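Fruit on the desk, does it really cut down on snacking?

Posted in: Home Office Corner

meifang_y
My sister swears that keeping fruit within reach of the keyboard stopped her vending machine habit. I have my doubts. Has anyone kept it up past the first month?

tanase_v
Tried it in May. Ate 4 apples the first week, then the rest sat there going soft while I walked to the kitchen for chips. A basket doesn't change what you want at 3 pm.

yesenia.u
Disagree. It worked for me, but only with a wire basket. In a closed bowl stuff goes bad at the bottom and you don't notice.

tanase_v
So the basket is magic now? The Posari one costs more than the fruit I'd put in it in a month.

yesenia.u
Never said magic. Mine isn't a Posari, it has a solid base so nothing drips on the wood.

duvan_r
My worry is the desk. Juice near a cable hole sounds like a bad plan. And that thread with 167 replies on "desk nutrition" was mostly people selling baskets.

meifang_y
Ha, I read that one. Not convinced either. Yesenia, how close is yours to the cable hole?

yesenia.u
Not that close. See for yourself. And Virgil, buy fruit you like and try again.

tanase_v
I like chips.
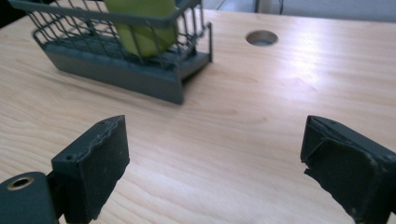

My desk, basket on the left, cable hole over to the right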